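Where Do the Mugs Go? A Small Study of Countertop Storage
Project report by Aurelia Ilie
Home and Living Spaces elective, fall term

Why I picked this

My family's kitchen has one usable stretch of counter, and everything wants to live on it. When our class got the topic "a small problem at home," I knew what mine was before the handout reached my desk! I wanted to find out whether open racks and a mug tree really save space and time compared to keeping everything in a cabinet, or whether they only look nice in the Sturevo catalog.

What I wanted to know

Can a person lay a simple breakfast place faster when the dishes are out in the open? And do people put things back where they found them when the spot is easy to see?

Setup

I worked on a tabletop with a mat over it so nothing would slide or chip. The mat stood in for the counter. On it I had a toaster oven (the big space-eater in most small kitchens), a wooden mug tree, a dark slotted dish rack and a light wooden plate rack. An apple played the part of breakfast, which made everybody hungry by the second hour.

For the cabinet version I used a closed Floltier cupboard with two shelves and stacked the same plates and mugs inside. My budget was 80 dollars, and I stayed under it by borrowing the cupboard from my aunt.

How the trials went

Each person did the same job: take down a plate and a mug, set the place, put the apple on the plate, then return it all. I timed it from the first touch to the last thing put away. There were 20 people, mostly from my grade plus two teachers, and each one did the job several times with both layouts. Altogether I ended up with 275 timed runs in my notebook, and I am still proud of how neat the pages are.

The first try on Wednesday had to be thrown out. I had put the mug tree right in front of the oven door and everyone kept reaching around it. Moving it toward the back of the mat fixed that, and I loved how much one small move changed the way people used the whole space.

Results

Open storage won on speed. Setting the place took around a third less time than with the cupboard, and most of the difference came from the plates. In a stack you have to lift what's on top to get the one you want. In the racks, people just grabbed the color they liked.

Putting away was closer. The mug tree slowed some people down, especially the ones who tried to hang a mug with the handle facing the wrong way. The dish rack was the easiest of all, and one of my teachers asked where she could get one.

The cupboard still has its good points. It keeps dust off and it leaves the counter clear, so a tall cupboard over a rack might be the best of both. I'd like to try that next.

Things I would change

I would use more mugs, and I'd test bowls too. I'd also like left-handed people in the group, because I only thought about which side the oven was on after I was done.

Photos of the open layout 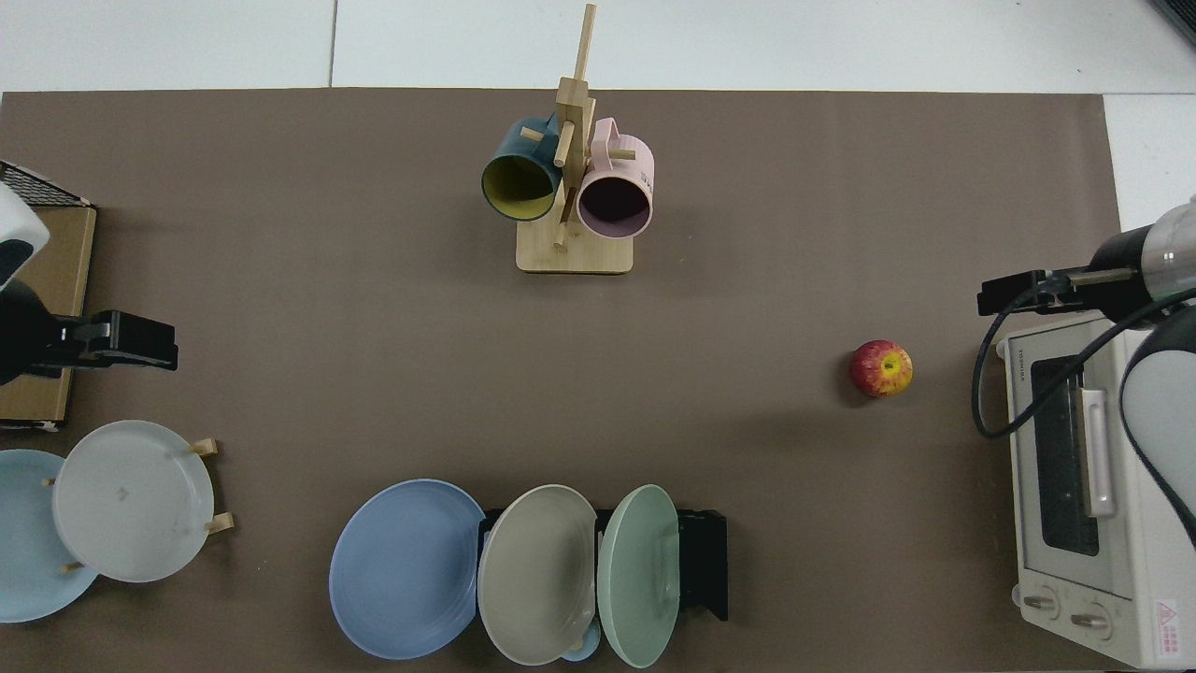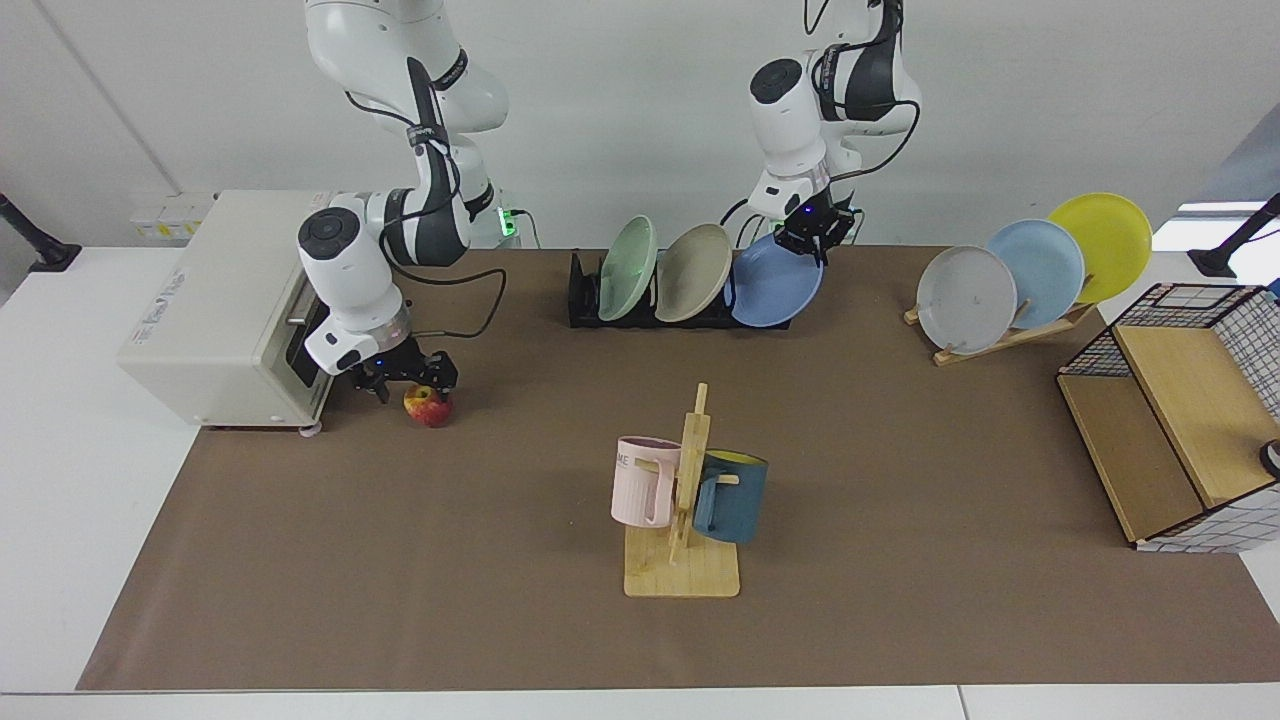

Figure 1. The open layout on the mat, with the toaster oven and the apple. The mug tree is in the first photo and the two plate holders are in the second.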